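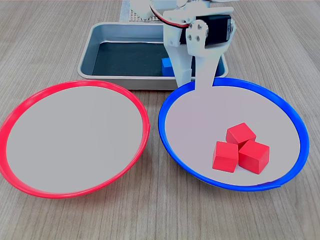
I went to the open day at the Antwi workshop in Dornport expecting to stay half an hour, and they had to more or less sweep me out with the sawdust. I've been turning it over ever since, and I'd like to make a case for something I didn't believe when I parked the car: the best thing you can show the public about robots is a small arm moving blocks from one place to another, slowly, and getting it wrong some of the time.

I know how that sounds. My neighbour asked what I'd seen and I said "it was sorting cubes" and watched her face go politely blank. She'd seen the clips we've all seen, the machines doing backflips and the warehouse floors with everything gliding about. Cubes and bowls? Her grandson does that. Well, yes! Her grandson does it brilliantly, and until I spent an afternoon watching a machine try I had no idea how brilliant he was.

The group calls its project Cudo. There are 4 arms, all of the small white tabletop kind with a two-fingered gripper, and each had its own table and its own chore. One was folding a tea towel, after a fashion. One was putting lids on jars. The one I kept drifting back to had red cubes and blue cubes to deal with, a metal tray, and a bowl with a red rim next to a bowl with a blue rim. You could stand close enough to hear the little motors whine, and I did, long enough that a boy of maybe seven asked me very nicely if he could have a turn at the front.

Gifty Opoku was looking after that table. She's been with the project two years and she has the gift of answering the same question for the tenth time as if it had just occurred to somebody. The question was always some version of "why is it so slow?" Her answer was that it goes at the speed of the people who taught it. They hold a second set of controls and do the job themselves, over and over, and the arm learns from the recordings. For the cube job they'd recorded over 500 runs by October. Some of the helpers were careful and some were hasty, and she reckoned she could tell from the way the arm hovered whose habits it had picked up that time.

I loved that. I had thought of these machines as being programmed, by which I suppose I meant that somebody clever had written down the answer. It had never crossed my mind that a robot might have a manner, or that the manner might belong to a retired bus driver who came in and steered it through the job one wet afternoon after another.

And then there was the matter of which cube goes where. I stood there assuming red went with red. So did everyone. You could hear people muttering it, parents explaining to children that the red ones go in the red bowl, and then the gripper would carry a red cube over to the blue bowl and let go and there would be a groan, like a missed putt. Gifty let the groan die down and then told us that in this round the instruction was for the red cubes to go in the blue bowl. The matching was our idea. We had brought it in with us.

I've thought about that more than anything else from the visit. A whole crowd of us were ready to mark the machine wrong because we'd never asked what it had been told. I do that with people too, come to think of it. If the day had been a polished show, with the colours matched up and a bit of music, I'd have clapped and gone home with nothing in my head.

Which brings me to my complaint, and it's a mild one, about how these events are usually run. I went to a trade display at Trondstead last year. Everything there worked. The machines were behind glass, a voice told us what was happening, and each demonstration ended just before you got curious. I couldn't tell you a single thing I learned. I came home with a tote bag.

At Dornport, the arm missed. It closed its fingers on air beside a cube, paused, went back up and tried again from a slightly different angle – and the whole table leaned in. When a cube dropped short and rolled, a girl in gumboots put it back on the tray without being asked and the arm carried on. There was a sheet on the wall where they log every attempt since the project began, good and bad, and the last number on it when I left was 3697. The misses had been written in the same pen as the hits. I wish more places did this. I wish my own old workplace had done it.

I can hear the objection, since my brother-in-law made it over dinner. He says that if you show people a robot fumbling with toy blocks, they'll either laugh at it or decide there's nothing to worry about, and there are jobs at stake and they ought to be worrying. He has a point about the jobs. He drove a forklift for most of his life and I'm not about to lecture him. But I don't think people came away from that table feeling soothed. I think they came away with better questions. The man beside me wanted to know who checks the instructions. A woman with a pram asked what happens when the light changes, and Gifty said that was a sore point, walked over and pulled the blind halfway down so we could find out. (It got worse. Then it got a bit better.) Those are the questions I'd want a town to be asking before something bigger with the same sort of gripper turns up at the hospital laundry or the packing shed.

So my suggestion to anyone planning an open day is to leave the glass at home. Put out the bowls and the blocks, let us stand close, and have somebody there who likes talking. Let it run long enough to go wrong. I'd drive a fair way to see it again, and next time I'm bringing the neighbour and her grandson, who I'm told has views on cubes.

The workshop says it'll hold another in the new year, once the jar lids are behaving. Parking is around the back, past the timber yard, and the scones go early.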